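Ledus Tabletop Manipulation Kit – Set-up and Operation Guide
Section 4. Running the Mixed-Object Tray Protocol
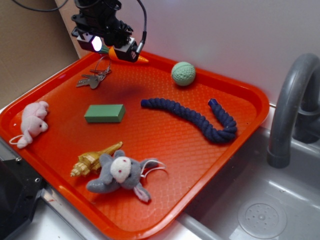 The mixed-object tray protocol measures how reliably a trained policy can pick a named item out of a cluttered tray. It is the second of the two protocols supported by the Rukovura control software, and it should be attempted only after the single-object protocol in Section 3 has been completed and its results saved.

The protocol follows the method used in the Nogueira study, in which a policy is tested on layouts it has not met in training. Results from different stations can be compared only if the steps in this section are followed in the order given.

4.1 Before you begin

Confirm that the arm has passed its daily joint check and that the emergency stop is within reach of the operator. The station computer must be running Rukovura version 2 or later. Earlier versions do not record the release point of the gripper and cannot be used for scoring.

Objects for the tray should differ in shape, stiffness and surface. A suitable set includes hard items with flat sides, soft items such as plush toys, long flexible items such as a rope, and at least one small metal item such as a ring of keys. Items with loose strings are allowed and are useful for studying failed grasps.

CAUTION: Do not place glass, liquids or sharp objects in the tray.

4.2 Placing the tray

1. Set the arm to Hold and wait for the status line to read "Holding."
2. Place the tray inside the marked work area. The tray may be turned to any angle, provided that the whole of its floor can be reached by the gripper.
3. Press down gently on each corner. If the tray rocks, move it until it is steady.
4. Route all cables above or behind the arm, and check that they have enough slack for the full range of motion.
5. Open the Workspace page and select Capture Empty Tray. This reference view is used later to detect items left behind.

NOTE: If the tray is moved after step 5, the reference view must be captured again.

4.3 Loading the objects

6. Select New Layout. The software displays a layout number and a list of items.
7. Place the items by hand in the tray. Do not line them up or space them evenly. Items may touch or overlap.
8. Check that no rigid item stands higher than the approach height shown on the screen.
9. Select Accept Layout and step back behind the safety line.

CAUTION: Keep hands clear of the tray at all times while the arm is active. To correct a layout, return the arm to Hold first.

4.4 Running the trials

Each full session consists of 72 trials. The software names one target item per trial and gives the arm 27 seconds to grasp it and lift it above the rim of the tray.

10. Select Start Session.
11. Watch each trial from beginning to end. Do not touch the controls unless a stop is needed.
12. When prompted, mark the trial as Success, Wrong Item, Dropped or No Grasp.
13. If two items are lifted together, mark the trial as Wrong Item and enter a short comment – for example, "string caught on finger."
14. Reload the tray when the software requests a new layout, repeating steps 6 to 9.

NOTE: A trial ended by the emergency stop is not scored. It is returned to the queue and repeated at the end of the session.

4.5 Reading the results

The Summary page reports the success rate for each item and for each class of item. Hard and soft items are listed separately. In the Nogueira study, most of the difference between policies was found in the soft and flexible classes, and operators are advised to review these before the overall rate.

A session with more than 11 comments should be reviewed by a second operator before it is submitted. Completed sessions are sent to the Gikden results server by selecting Submit. Once submitted, a session cannot be edited.

4.6 After the session

15. Return the arm to Hold and then to Park.
16. Remove all items and select Compare With Empty Tray. Clear anything the software reports.
17. Wipe the finger pads with a dry cloth and check them for wear. Replacement pads are covered in Section 7.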